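4. The open day as a field setting

4.1 Setting and visitors

The open day took place at the Kergate site on 25/07/2019. It was planned as a public event first and a study second, and this order of priorities shaped most of what follows. Visitors were free to come and go, they could stand where they liked behind a line of tape, and they were under no obligation to speak to us. Up to 300 people passed through the building during the day. Of these, 100 agreed to fill in the short form on leaving, and 29 took part in the longer conversations reported in Section 5.

The demonstration room was the smaller of two open to the public. The larger held static displays and a talk about the history of the site. Visitors usually came to us after the talk, which meant that they arrived in groups, with quiet spells between them. We had expected a steady flow and had drawn up the observation sheet with that in mind. By late morning we had stopped using the time boxes on the sheet and were writing down the start and end of each group's stay instead.

Two members of the team worked with the public. Zsófia Medve ran the robot and gave a spoken introduction at the start of each session. Aminu Okonkwo stood among the visitors and took notes. He wore the same badge as the rest of the staff and did not hide the notebook, and several people asked him what he was writing. He told them, and in two cases the visitors asked to be left out. Nothing they said is used in this paper.

4.2 The demonstration

The arm was running the Darker controller described in Section 3, with the settings left as they had been for the laboratory trials. We had considered slowing it down for the public. A rehearsal in February, held with colleagues from other departments, suggested that slower movement made people think something was wrong, so the normal speed was kept. The only change was a longer pause before the gripper closed. This gave Medve time to say what was about to happen.

Each session had the same three stages. In the first, the arm was moved to a rest position and the visitors were told what it could sense and what it could not. In the second, it worked with everyday things on a tabletop, and visitors were invited to say which one they thought would be hardest to pick up and why. In the third, they could ask for a particular object to be tried, within limits set by its size and weight. Failed attempts were not hidden or repeated away from view. Medve said aloud when a grasp had failed and went on to the next one.

The choice of everyday things was deliberate. At an earlier public event, held at Jadport, the team had used machined test blocks, and visitors had asked what the blocks were for more often than they asked about the robot. Household and leisure items needed no introduction. People already knew how they would pick up a bowl or a bat, and could compare their own way of doing it with what the arm did.

The introduction was scripted for the first session only. Medve found the script hard to keep to once people began asking questions in the middle of it, and from the second session onwards she worked from a short list of points. The wording therefore varied between groups. We have compared the notes from the scripted session with those from the others and found no clear difference in the kinds of question asked, though one session is too little to support a firm claim.

4.3 What visitors asked

Okonkwo's notes were typed up on the same evening and later sorted by both team members separately, using the scheme developed by the Semaan project for museum visits. The scheme has a category for questions about cost, which we kept, and one for questions about the building, which we dropped. Where the two sorters disagreed, the entry was discussed and, if no agreement was reached, placed under "other".

The most common questions concerned how the arm knew where things were. Many visitors assumed that positions had been entered beforehand and wanted to see an object moved. When this was done, the talk tended to turn to what the arm was looking at, and from there to whether it could tell one object from another. Younger visitors were more likely to ask for something to be dropped or thrown. Adults more often asked about use in the home, and in particular about clearing a table.

Shape came up often in the second stage. Thin, flat things were commonly named as difficult, and visitors explained this by showing with their own hands how they would slide a finger underneath or lift one end first.
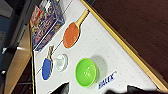

Figure 4. Table-tennis bats, a lime-green bowl and a small dish on the tabletop, seen from the robot's wrist.

Bowls drew more varied answers. Some visitors thought a bowl would be easy, as the rim could be gripped from above, while others expected it to tip. A smaller number raised the question of surfaces that let light through or reflect it, and asked whether the camera could cope with them. This was closer to our own concerns than most of what was said, and it was raised by people who told us that they had no technical background.

The exit form added little on these points. It had been kept to a single side so that it could be filled in while standing, and the free-text box was often left blank. Where it was used, the remarks were mainly about the day as a whole, including the parking and the length of the talk. We return to the form in Section 6, where its limits as a measure of interest are discussed.

One further matter affects how the notes should be read. People in a group heard each other's questions, and a question asked early in a session was often taken up by someone else in a slightly different form. We counted these as separate entries. Treating them as one would reduce the share of questions about sensing, but would leave the order of the main categories unchanged.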